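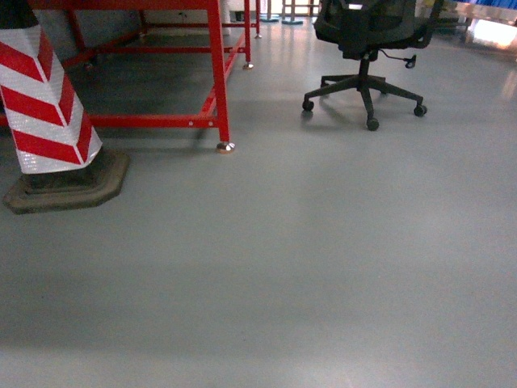 Red bench frame, front right leg on its levelling foot.

Anas Fakhoury wrote:
> The Greltine sheet gives 4000 N per foot and Nutach gives 3180. Same thread, same disc diameter as far as I can tell. Which one do I put in the load table?

Use 3180. The Greltine figure is static, load applied straight down the spindle with the thread fully engaged. Nutach rate theirs with 20 mm of thread showing, closer to how most of us set them.

Two other points on the table:

Column 2 still mixes kg and N. Please convert the lot to N before it goes on the wiki.

The Bridard entry has no tilt angle. I have the old paper catalogue and will look it up – the current PDF leaves it out.

On epoxy floors I would also list contact pressure under the disc, as the coating tends to mark before the foot gives any trouble. Hämäläinen print it in their tables, the others leave you to work it out.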